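Packing light for two weeks in Brukirgate

I finally booked it! Two weeks in Brukirgate this June, with a side trip up to Ametti if the bus is running. I'm taking one carry-on and I'm thrilled about it — my last trip I hauled a suitcase up every hill in town and swore never again. 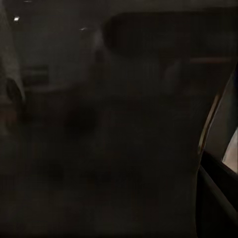
Power is the part I always leave until the night before. The wall sockets at my guesthouse take round pins, so my flat-pin chargers need an adapter, and I'm bringing two (phone and camera, both at once, bliss). My hair dryer stays home. It only runs on American voltage, and the guesthouse has one at the front desk anyway.

Next up: shoes!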